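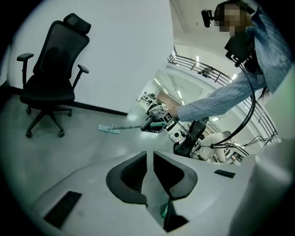
**Figure 3.** Mopping with a hand-held gripper, seen from a second gripper.

### 3.2 Collecting the cleaning demonstrations

The student teams recorded all of their demonstrations by hand over one semester, with a teammate working next to the person doing the task. Each team chose a household or office chore from a shared list and was responsible for its own tools, its own recording plan and its own labels. The Caldeira team chose floor mopping. In Figure 3 the mop pad is small and flat, and its thin teal rod is held in the jaws of the gripper while the student leans over to reach the floor. The square marker on top of the gripper is used to recover its position during processing, so students were told to keep that side up whenever the motion allowed it. The black office chair by the wall was treated as an obstacle, and a stroke that touched its base was labeled as a contact.

The class produced 2125 demonstrations across all chores. After review, 1320 were kept. Of these, 693 were mopping strokes, more than for any other chore. We think this is mainly a matter of time per attempt. A stroke is short and needs almost no reset, but the Tarescombe team, which folded towels, had to lay everything out again after each try.

Review was done in pairs. One student replayed the recording and the other marked the start and end of the useful motion. A demonstration was rejected if the marker was lost for longer than the tracking software could fill in, if the tool slipped in the jaws, or if the pad left the floor in the middle of a stroke. Slipping was the most common reason in the first weeks. Jailson Toledo, who taught the lab section, had the teams wrap thin tool handles with rubber tape before recording, and later batches had fewer rejections of this kind. We did not test the tape separately from practice, so we cannot say how much of the change came from either one.

Cables were a second source of trouble. Students who wore the chest unit often turned the same way between strokes, and the cable bundle ended up across the working arm. The Flillus team dealt with this by agreeing on a turn in the opposite direction after every stroke. The Wondus team stopped between batches to clear the cables by hand. Both methods worked well enough for the length of a lab period, and we left the choice to the teams.

Labels were stored with the recordings and checked again before training, as described in Section 3.3.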